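Print this page | E-mail this page

Workshop notebook — handling bench
17/03/2026
By Hậu Hà

Continued from the previous page. I promised Griet that I write down the working rules for the two-arm bench in one place, because now they live in three places: the sheet on the door, the mail from December, and the head of Ajith. When they disagree, people choose the one they like most. I also do this.

First the speed limit. The door sheet says 250 mm per second for any motion when a person is inside the tape. This is the number I was taught, and I keep it. Ajith has set the limit in the controller to 198, so that we stay under even when the wrist overshoots a little. In the log of the last long session I find one peak of 253, at the elbow and not at the hand. Nobody was inside the tape at that time, so no rule was broken, but I did not expect it. The limiter watches the fingertips only. Question for Ajith: can it also watch the elbow? Until he answers, we treat the elbow as not limited and we stay outside the tape when the arms are enabled.

Second, the stop button. Each session has one person who holds the pendant and does nothing else. Not typing, not drinking coffee, not moving the objects. Mawar asked if the person with the pendant can also call the start of each trial. I think yes, talking is fine. Writing in the log is not fine. If we are only two people in the room, the second one writes. If we are one person, we don't run. Last week I broke this rule myself for a short test and I write it here so it is known.

Third, the status light. We had a discussion about what green means. Hidayah reads it as "safe to approach". It is not so. On this machine green means the arm is powered and ready and has no fault, so it can move at the next command. I propose to remove the word "safe" from the door sheet completely and to write "green = can move". Griet agrees. Mawar wants the same sentence also on the pendant, in big letters, and I have no objection.

Fourth, objects on the table. The old rule from Subramaniam (when the bench was still in his room) was that only the target object may be on the table. For grasp trials with clutter this is not possible, so we need a better one. My draft:

- Every object on the table must be on the session list before the arms are enabled.
- Anything with a blade or a point lies flat and goes beyond the target, never between the target and a person.
- No glass. No open liquids. Closed tubes are allowed.
- An object that falls from the table stays on the floor until the arms are disabled.
- The cloth is fixed at the corners. Folds are allowed, but you note them.

Griet does not like scissors in the set at all. Her argument is that a hand can pick them up by accident and then we have a moving blade, and the speed limit was never thought for this. My argument is that a household set without scissors is not a household set. We agreed for now: scissors stay closed, and no trial has them as the target before the Rurker risk form is filled again. Hidayah has the form.

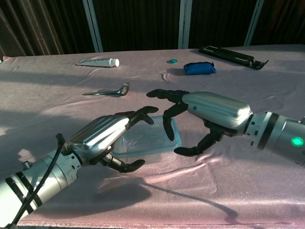 Fifth, cables. I want a check before each session that the arm cable has enough slack for the full reach and that no loop can hang lower than the hand. Ajith says the clips from Clerna are good for this, but they open when the forearm rolls far. I will try two clips close together at the wrist side. If this also opens, we go back to straps.

Sixth, force. For thin plastic things we keep the finger current at the low setting, 400 in the units of the hand software. I still don't know how this number converts to newtons. The Duvetov manual gives a curve for one finger only, and we use more. I don't want to write a force in the rules which we did not measure. So the rule says "low setting" and the measurement stays on the open list.

One more thing, about two hands at the same target. The arms have a keep-out distance between them, but this is only checked for the palms and forearms. Thumbs and fingers are not in the model. When both hands come to one small container, the operator must look at the thumbs and stop early — don't wait for the software. Mawar will add simple finger shapes to the model.

Open points:
Ajith — limiter at the elbow.
Mawar — finger shapes, text for the pendant.
Hidayah — risk form.
Me — clips, force measurement, new door sheet. The old sheet I will take down the same day, so there are not two of them again.

Griet, please correct my English on the door sheet before I print it, especially the part with the blade.

Contact: handling bench, ask for Hậu Hà | © Workshop notebook, internal copy | Back to top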